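Chamado 689 - gancho adesivo da parede branca / sacos plásticos
Local: loja Climance, canto da estante preta
Estado: em observação

1. Queixa
Gancho adesivo caiu de novo, segunda vez desde dezembro. Pendurado nele: saco transparente com os outros sacos dentro. Resto vai parar no chão. Pedido da loja: um gancho que segure e um sítio para os sacos soltos.

Gancho novo colado às 11 da manhã, por baixo da fita vermelha. A fita fica, é a marca da altura. Saco pendurado pela parte de cima, apertada.

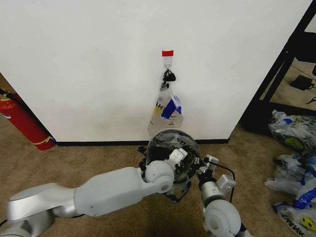
2. Verificações
- Modelo do gancho: Mitarwood pequeno, na embalagem diz até 1000 g. O anterior era de outra marca, sem indicação de peso.
- Parede: tinta mate, manchas cinzentas. Limpa com álcool só na zona do gancho, o resto não mexi.
- Espera antes de pendurar: 40 minutos. A embalagem pede uma hora - não havia tempo, fica registado.
- Alcatifa: sacos amarrotados à direita, junto ao pé da estrutura preta. Apanhar antes do fecho, é passagem.
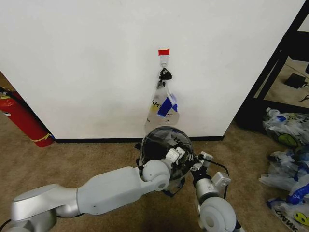

Foto: El Idrissi / manutenção Climance

Extintor encostado à esquerda, inclinado. Não é deste chamado mas devia estar no suporte. Abrir pedido à parte. Há também um cabo fino preto no chão do lado da estante, a enrolar quando alguém passar por lá.

3. Sacos cheios
O problema maior deve ser este. Saco vazio o gancho aguenta bem, saco com coisas dentro não. Regra provisória: no gancho só o saco quase vazio, de reserva. Os cheios vão para baixo, para um recipiente. Nada de dois sacos no mesmo gancho, o adesivo puxa para a frente e descola por cima.
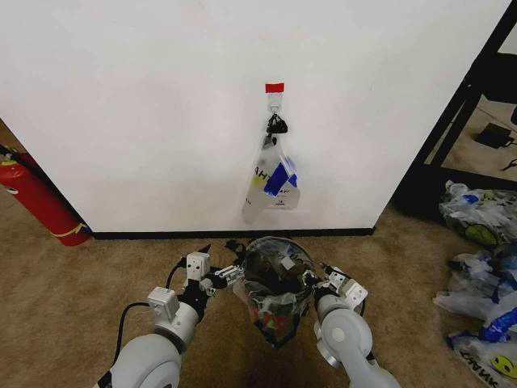
Dá para usar dois ganchos lado a lado e pendurar também o cheio?
Dá, desde que cada saco tenha o seu gancho e se pese antes. Com um saco repartido pelos dois o peso nunca fica igual e o primeiro a ceder leva o outro atrás.

4. Solução aplicada
Recipiente vermelho redondo no chão, encostado ao rodapé, mesmo por baixo do gancho. Saco cheio entra ali com a borda virada para fora. O de reserva continua na parede. Quem vier do armazem Petden com mais sacos: dobrar primeiro, não atirar para o canto.

Falta ver se o recipiente atrapalha a aspiração da alcatifa. Se atrapalhar passa para o lado da estante. 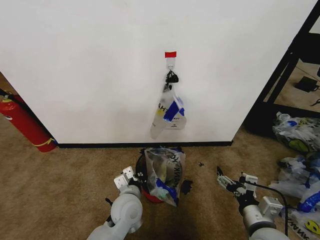 Resposta da loja Climance: por nós pode ficar assim, mas o saco de baixo enche depressa e ninguém sabe quem o troca. Queríamos isso escrito. E se o gancho voltar a cair preferimos um de parafuso, já chega de adesivos.

Anotado. Troca do saco de baixo: quem fecha. Parafuso só com autorização do senhorio, pedido por enviar. Mantenho o chamado aberto mais umas semanas, se cair antes disso avisem por aqui e guardem o gancho com a fita adesiva agarrada, preciso de ver por onde descolou.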